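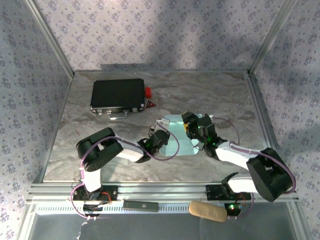
I started Tokero because I couldn't find a drawing class that began where I was, and where I was happened to be pretty bad. I'd bought a tablet, opened a vector program, clicked the pen tool and made something like a squashed potato. So I wrote my own lessons, a few pages at a time, and put them up for anyone else who was stuck. Most of them start with a plain object, and a black briefcase with silver edging and corner guards is just the sort of thing I love to hand a beginner — one dark shape, a thin light outline, a curved handle, and you've already used four tools without noticing!

Tokero › Who we are

These days there are 217 lessons on the site, sorted into 33 short courses. Five of us write and test them, working out of two rooms above a print shop in Turesgate (yes, it smells of ink, and yes, we like it). Our biggest course is still Vass, the one on curves and nodes. I rewrote it last March and I'm much happier with the part on smooth corners now.

Fater is our practice library, with 791 files you can open, pull apart and ruin as often as you want. It's free with any course. If a file won't open in your version, write to us and we'll save you an older copy.

We don't do grades or certificates. We do read every message, usually before 10 in the morning with coffee — so send us your potatoes.

Get new lessons by email. Enter your address to join our newsletter. You can unsubscribe at any time.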